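**July, evening session, Skollstead suite, curtain task**

Started at 8 pm, after it got fully dark outside. Goal was clean teleop demos of taking hold of the curtain and drawing it along the window, both arms driven from the leader handles. Billwood wants the night set before we touch the daytime one.

Loaded the Niltell config from last time. The left leader had drifted in the wrist roll, so I re-zeroed both sides and saved it as a new profile. Please use that one and leave the old one alone until I have compared them.

Start pose: both arms low in front of the sill, left one toward the fabric, right one kept out of the way. The first few tries went badly with the right arm higher, as the operator kept watching it and not the hand doing the work.
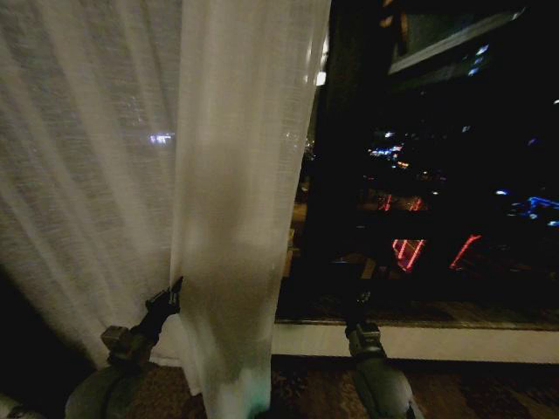

*Head view. Left gripper at the curtain, right one by the sill.*

Notes on driving it:

- Come in slowly and close on a fold. Closing on a flat stretch of sheer fabric mostly pinches air.
- After the grasp, wait a second before pulling. The policy from the Huanca data learned to pull while the fingers were still closing, and I think our hurried demos taught it that.
- Pull sideways along the track. Any downward pull loads the hooks and the fabric slips.
- If the grasp is lost, stop and discard. No regrasping inside an episode for this set.

City lights behind the sheer are a concern for the head camera. Auto exposure hunted whenever the fabric moved across the glass, so I locked it after episode 8. The earlier ones are tagged and should be kept apart.

Wrist view is more useful than I expected for judging the approach. With the curtain filling the right side it is easy to tell how near the fingers are. Focus is poor past the gripper, but the operator doesn't need anything back there. I left wrist exposure on auto for now. The ceiling light flares when the hand tilts toward the room, and I'd like to see how bad that looks in playback before changing it. 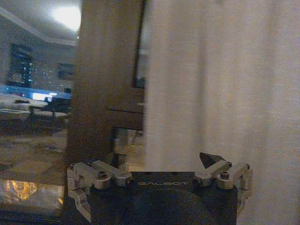 *Wrist camera, curtain on the right, wooden post and the room behind.*

Result: 21 episodes kept. Last index written is 1275, so the next session starts at 1276. Checked timestamps on the final two and the arm and camera streams line up.

To do:

- Replay the kept set at half speed and mark the grasp frame in each
- Try a lower gain on the left leader, it feels twitchy near the fabric
- Ask Billwood if half-drawn counts as success
- Bring the longer network cable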